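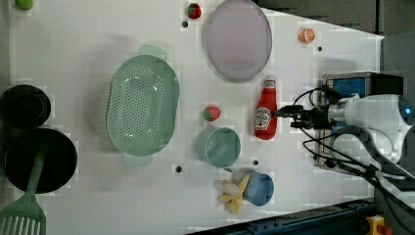 Bench 2, ketchup pick

Print this thread | E-mail this thread

Arm on the returns line, what happens to our hours

emanuel_v
Ok so for people on nights who haven't been by. Kestero put the arm in at Hustport in February and it's doing housewares practice now. Colander, cups, pots, the play food sets, ketchup. It picks, it puts down, somebody resets the table. That somebody is me most of the shift. I used to sort returns, 300 pieces on an ok night. Now I lay stuff out and watch and write down misses. Same pay so far. Anybody been told anything about hours?? My lead says "no changes planned" and then changes the subject.

costelg
no changes planned = changes planned. went thru this at Priltach. first you reset the table, then you reset two tables, then one guy has four

Marius B.
Not the same thing Costel. Priltach had palletizers, a box is a box. This has to deal with a strawberry next to a colander. I ran it three nights, logged 159 picks and 41 of them I wrote up as misses. No way that replaces a sorter this year.

costelg
this year

sorin_m
Marius is right about the misses but look at who's writing them up. We are. Every miss we log they fix. I'm not saying don't log them, I'm saying ask what you get for it. Is it a different job title? Is it in the pay grades? Olteanu's old grade sheet has nothing for it, I checked.

emanuel_v
not in the grades no. I'm still "returns associate"

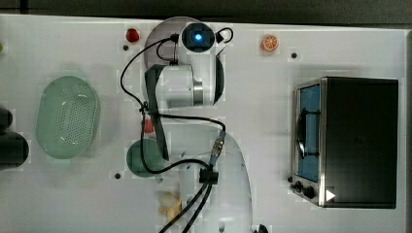 Reading time: 2 min

sorin_m
Longer one, sorry. With the oven out on the table there's a lot less room and I think it's the best example of what changed for us. The arm comes down over the green plate and the cables are all over it, and from where you stand you can't tell what it's going for. There's a red piece by that plate you can hardly see past the finger. Sorting by hand I'd move the plate, done. Now I stand there. I'm not tired in the back like before, that's real, my shoulder is way better. But my head is cooked by 4 a.m. because I'm waiting the whole time and you cant talk to anybody, benches are too far apart. We used to be six at one table.

So what I'd ask for:
a second person per bench, or swap every hour
the job written down with a grade
training counted as training

Cornel Oprea
Swap every hour is a no from me. I like the bench. Quiet, no lifting. 2,000 returns in the cage waiting and you want to send me back in there at 52 with my knees? Some of us aren't complaining

sorin_m
then let it be optional, I don't care. the grade part is what matters

Cornel Oprea
optional fine

costelg
Cornel enjoy it while it lasts

Marius B.
Costel do you have anything besides that

costelg
yeah. get the hours in writing. at Priltach we didn't
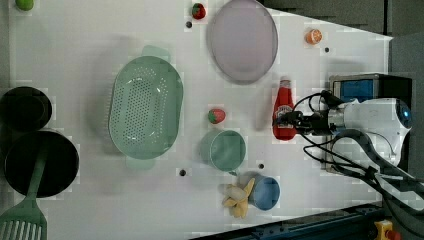
Colander, cups, lavender plate, gripper by the bottle

emanuel_v
Update, talked to the lead again before shift. She'll bring the grade thing up, didn't promise. The swap is ok if both people agree, so Cornel keeps his bench. Hours she wont put in writing. Also whoever is on after me PLEASE put the spatula back across the pan when you reset, the layout sheet says so and I get the questions about it.

Marius B.
that was me, my bad. sheet on the wall is the old one btw

emanuel_v
new one's in the drawer

sorin_m
Hours not in writing is the whole problem tho. Who's coming with me to ask again

costelg
me, if it's before 6

Marius B.
ok fine, me too

Contact | © Hustport Floor Board | Back to top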